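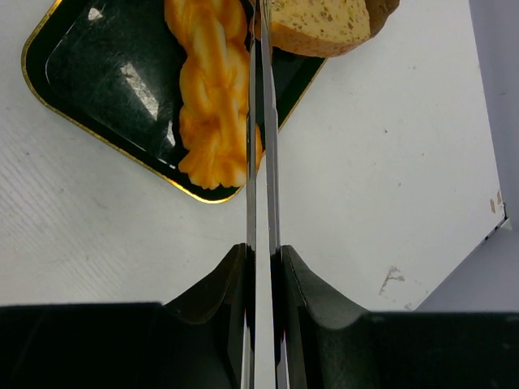 Abdelilah Hajji wrote in to ask whether any of these arms can set out a snack yet, or wipe up after one, and whether the Morka is worth the money if they can't. My answer after 31 days with it is no on the wiping and sometimes on the snack.

The Morka is sold by Volbridge for $1352, gripper included. Setup took most of a morning. The manual is thin, and the Flalten app that runs it lost my saved positions twice in June.

Food is the hard part. Braided cheese is firm enough to hold, and it went onto the tray fine on most tries. Sliced bread is another matter. The narrow metal fingers press into the crumb, and a slice with a soft middle tends to fold or tear unless you turn the force down to 3. At that setting it drops cheese.

It also has no idea what a stain is. Crumbs and smudges on a white table stay there until a person gets a cloth -- I tried taping a sponge to the fingers and gave up.

Speed is poor. One plate took 177 seconds, and I can do it in ten.

Good points: it's quiet, the gripper wipes clean easily, and the stop button works every time. For a workshop sorting hard parts I'd give it an Ok. For a kitchen, wait for the next one.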